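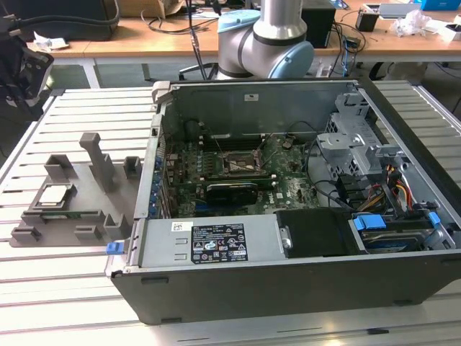
I paid extra for the last Girnau because the ads said it would get through two days, and it never got through one, so why should I believe the new page? A customer put that to us in March, and it's a fair question to start with. We sell the Girnau Primetti. We don't write Girnau's ads, and there are parts of them we wouldn't repeat.

Girnau Primetti, unlocked, dual SIM

Girnau calls this phone "all-day premium." We'd call it a decent mid-priced phone with a good screen, a stiff power button and a camera that gets more praise on the box than it deserves.

Screen

The screen is the best reason to buy one. Girnau rates it at 700 nits and we have no quarrel with that. You can read a text message outdoors at noon without cupping your hand over it. The "paper mode" in the settings turns everything a bit yellow. Girnau says this is easier on the eyes. Maybe. Every phone has had something like it for years and we've never seen much to back it up.

Battery and charging

The ads say "full by the time you've had your coffee." Our own unit took 87 minutes from empty with the charger Girnau sells, and longer with the one most of us had in a drawer. That's a lot of coffee. The first half goes in quickly, and we suspect that's the half the ad people were timing.

As for lasting the day, ours did, with mail, maps and a few calls. It did not on a day with a long video call and the hotspot running. The two-day claim has been dropped from the box this time, though it's still on Girnau's own site in small type with a star next to it. The star leads to a footnote about light use with the screen mostly off. Make of that what you like.

Camera

There are three lenses on the back. The main one is good in daylight and fine indoors. The wide one bends door frames. The third is for close-ups and we stopped using it after the first week. Night mode makes a dark street look like a badly lit street in the afternoon, which some people enjoy.

Feel and finish

Girnau has put a lot of effort into telling people how this phone feels in the hand. It feels like a phone. The back is matte and doesn't slide off a car seat, and that's more than we can say for the last one. The edges are a little sharp at the bottom, where your little finger goes. Put it in a case and you'll forget the whole subject. 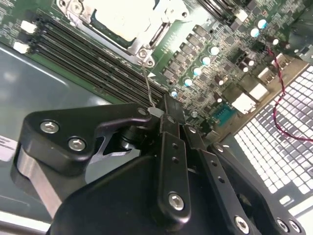

Processor socket and memory slots on a server motherboard.

Speed and software

"Desktop power in your pocket" is the line we like least. The Primetti opens everyday apps without making you wait, and it will run the popular games with the settings turned down a notch. It is not going to replace the computer on your desk. Girnau quotes a score of 1,473 from a speed test it designed itself, and since no other maker publishes results from that test, the number tells you nothing about how the phone compares with anything.

Updates are the bigger worry. Girnau promises three years. It promised the same for the last model and the second year's update showed up seven months late – we sold enough of them to hear all about it. The maker says the schedule is now handled by a new team. We'll believe it when the first one lands.

There are also a few apps you didn't ask for. Most can be removed. The Girnau weather app can only be hidden.

Riihimäki edition

Same phone, dark green, with a matching strap and a set of wallpapers. It costs $40 more. If you love the color, go ahead. The insides are identical, whatever the phrase "tuned for the north" on the sleeve is supposed to mean. We asked Girnau and got the same phrase back.

In the box

Phone, charging cable, SIM pin, a thin clear case that yellows, quick start sheet. The charger is sold separately. There is no headphone jack and no adapter.

Warranty and returns

The maker's warranty covers faults and does not cover drops, whatever the slow-motion video suggests. Lastomeck will take the phone back unused within 30 days, and if it's been opened we'll still look at it, less a fee if the case or cable is missing. We don't push the extended cover. Read what it leaves out before adding it to your cart.

Who should buy it

Someone with an older phone who reads a lot outdoors and doesn't care about zoom. If you have last year's Girnau and the battery still holds up, keep it. The new one is better, though by less than the price would make you think.

Related items
Girnau wall charger, single port
Girnau Primetti matte case, black
Primetti screen protector, pack of two
USB-C to headphone adapter
Girnau Primetti, Riihimäki edition
Lastomeck trade-in: older Girnau phones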